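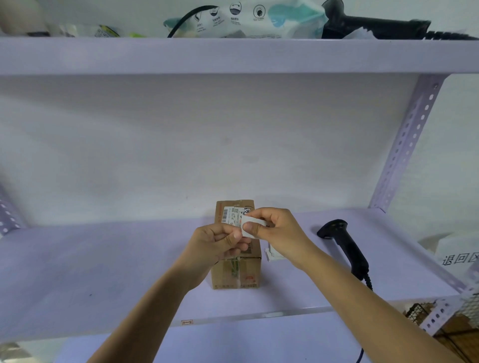

Letay Lencho
Stockroom lead and occasional reviewer

Nikside corded barcode scanner: review after 18 months

We bought two of these for the parts room when the old wireless pair stopped holding a charge. Mine lives on the shelf where I book in small cartons, next to the stack of white labels, and I use it for most of every shift.

The Nikside is a plain handheld unit with a wide head and a coiled cord. Setup took a couple of minutes. You plug it in, scan the setup code on the card, and it types whatever it reads into the open field on the computer. We use it with Wusura, our stock program, and had to change one setting so it would press Enter after each scan. The card covers that, in very small print.

Reading is good on flat, clean labels. It is slower on the kind of carton we get most, the small brown ones that have been through a few hands and carry more than one barcode. If the codes are close together, the Nikside will take whichever one it finds first. I cover the one I don't want with my fingers. Surachet Onsri on the other shift puts a scrap of label over it, which also works and keeps his hand out of the beam.

Shiny tape is the other problem. A code under clear tape reads fine straight on if the light is low, but under our ceiling tubes I have to tilt the scanner a little. The old pair had the same trouble. Handwritten numbers are no use to any scanner, so those still get typed in.

The cord is the part I expected to dislike. It is heavy and it pulls the scanner back toward the computer if you set it down at full stretch. On a shelf it gets under your arm while you are writing or peeling a label. I have stopped noticing most of the time. It has never needed charging and it has never gone missing, and both of those happened every week with the wireless ones.

Wear so far: the trigger on mine has gone a bit soft and the rubber at the end of the handle has a nick in it. The window is still clear. I wipe it with a dry cloth when I remember. One long day in October I put 227 cartons through it and my wrist was sore by the end, so I would not call it light.

There is no stand in the box. One is sold separately and I haven't tried it.

Good: simple setup, quick on clean labels, no battery
Less good: heavy cord, picks the wrong code on crowded labels, tiny print on the card
Score: 7 out of 10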